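Belmonte Home Forum > Small Rooms and Storage > White shelving unit on a curved wall, what to put in it?

grindulard
Posted 2019-05-31

Hello everybody. I read this forum for a long time but it is my first topic, so please excuse my English.

We moved in October to an apartment where one wall is curved. In this wall there is a white open shelving unit, built in, and we cannot remove it. It has a tall cabinet door with an arched window at the upper left, then four upper cubbies, then a wide open bay under them. There is also a narrow column of open shelves. Beside it, against the same wall, we have the white dressing table with drawers and the round mirror.

My problem is the four cubbies. They are empty. I have put things in and taken them out again many times. With books it looked like an office. With folded towels it looked like a shop. My husband says to leave it, but each time I do my hair I look at these holes.

The total budget is small, because we paid already for a new floor. I would like to keep everything white if possible, with flowers for the color.

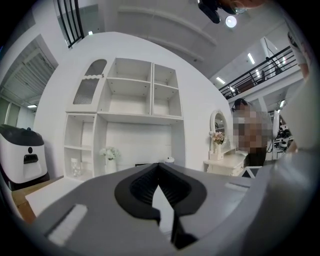

tallpine: I would fill two cubbies and leave two, on the diagonal. If you fill all four you are back to the shop problem. Put the heavier things low, in the wide bay, where you have plenty of room.

grindulard
Thank you tallpine. Which two? Upper left and lower right, or the opposite?

tallpine
Lower left and upper right. The door is already heavy on the left side, so the top corner next to it should stay light.

Jesix
I don't agree with the diagonal. It is a trick from catalogs and after a month you don't see it anymore. Storage is for storing. You have a dressing table with one set of drawers and you surely own more than fits there. Buy four boxes of the same size, put in the hair things and the winter scarves, and close the subject.

By the way, did you measure the depth? On a curved wall the cubbies are sometimes less deep at one end. A square box will then stick out in front, and it is very ugly.

grindulard
I measured now. The cubbies are the same depth everywhere, I am lucky. The wide bay I did not measure well, the tape was too short and I must borrow another.

I looked at the Baltora boxes but they come in a pack of 10 and I need only four. What would I do with six boxes?

Jesix
Six boxes go under the bed. There is always something for under the bed.

mrs_oatmeal
Please no boxes! You have such a pretty corner with the pink flowers in front of the mirror, why would you put a row of boxes next to it? I would take the small vase with the white flowers out of the wide bay and put it up in one cubby, alone. In the bay it is lost, the space is too big for it. Then in the bay you can have a low basket or a stool that slides in.

tallpine
The stool is a good idea. You need to sit somewhere at that table.

grindulard
I tried the small vase in the upper right cubby this evening. It is better than I thought, but changing the water will be a little bit annoying because I am short. The stool I like very much. Does it have to be white also?

mrs_oatmeal
White or very pale. A dark one will be the first thing you see when you come in.

Jesix
A dark one doesn't show dirt. But do as you wish, I only say that in one year you will write here again and ask where to put the scarves.

grindulard
Jesix, it is possible that you are right about the scarves :) For the moment they can stay behind the cabinet door. I will order two boxes in a different brand, if I find single ones, and try them on the lower row before I decide. My husband has voted for the stool.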